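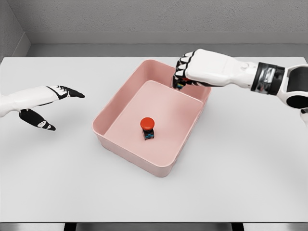
Raghda Kanaan wrote that the contact settings should be left alone until the grasp figures are in, and I agree with her for the right hand at least.

List home | Threads | Authors | Search

Tuesday, 16:40
From: Shadi Qaisi
Re: Grorness bin task, simulator runs

I ran the task 500 times overnight with the seed list Rasha put on the Jasine server. The block held at the rim of the pink bin is the usual trouble spot. Of the 9 runs that crashed outright, 4 stopped with the fingers passing through the bin wall. The logs are under run 3588. I have not touched the left arm, which stays parked with the hand open until the second part of the task is written.

> On Monday's build Omar Darwish wrote:
> The red button and the small block have the same friction value
> in the scene file. Is that meant? The club rules only give
> a mass for the button.

Yes, it is meant. Change it in your own branch if you want to compare, but keep the seeds the same.

Still to do before the Flisley round: halve the time step, rerun the crashed seeds, and post the joint logs as plain CSV.

Shadi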